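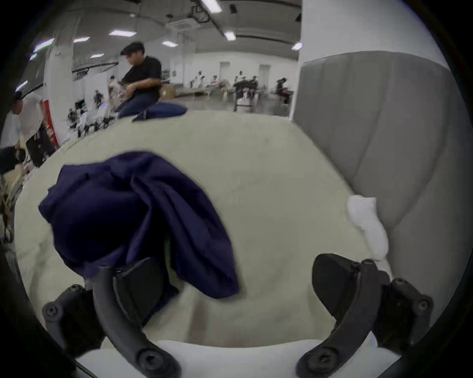 **Figure 3.** View from the hand-held gripper at the start of a fold attempt, with the navy garment between the two fingers.

### 4.2 Collection of folding demonstrations

The demonstrations used in the remainder of this paper were recorded by students on the Orcombe project module, which runs in the spring term and ends in July. Each student group was given one hand-held gripper, a set of garments and a short written protocol. The groups were free to choose the order in which they worked through the garments, but the starting condition was fixed: the item had to be dropped from standing height onto the work surface and left as it fell. An operator then brought the gripper to the cloth and closed the fingers on an edge or a fold of their choice.

Figure 3 shows a typical starting configuration. The garment lies in a loose heap on a pale cushioned surface, with a flap hanging towards the left pad. We chose soft surfaces for half of the sessions after early tests on hard table tops gave grasps that did not carry over to beds and sofas. On a hard top the lower pad can slide under the cloth with little resistance. On a cushion the pad sinks slightly and tends to pick up the cover together with the garment, and the operator must approach at a shallower angle.

Dark, single-coloured garments were included on purpose. Creases in navy cloth are visible mainly as shadow, and the outline of a single layer is hard to separate from the layers beneath it. In the figure the mound to the left of centre gives a clear outline against the cushion, but the layers within it do not. The students' labels reflect this. When asked to mark the nearest free edge in the first view of each attempt, two labellers agreed less often on dark items than on light ones, and most of the disagreement concerned folds that had been marked as hems.

Sessions took place in a shared hall during normal use, and other people and equipment are present in the background of many recordings. We did not mask the background. Small cloth items near the edge of the work surface were also left in place, as the Windness policy is expected to ignore anything outside the grasp region.

In total the groups recorded 400 attempts, of which 184 were made on soft surfaces with dark garments. An attempt was discarded if the operator's free hand touched the cloth or if tracking was lost for longer than four seconds. Discarded attempts were repeated and are not included in the totals. Each group was limited to eight consecutive attempts before changing operator. This limit was introduced after the pilot, where later attempts by the same person became faster but also more uniform in approach angle.

One fault in the protocol should be noted. The instructions did not say whether the sleeves should be pulled clear before the first grasp, and the groups settled the matter differently. We kept both kinds of attempt and added a flag to the record. The effect of this flag on the Jendanov baseline is reported in Section 5.1.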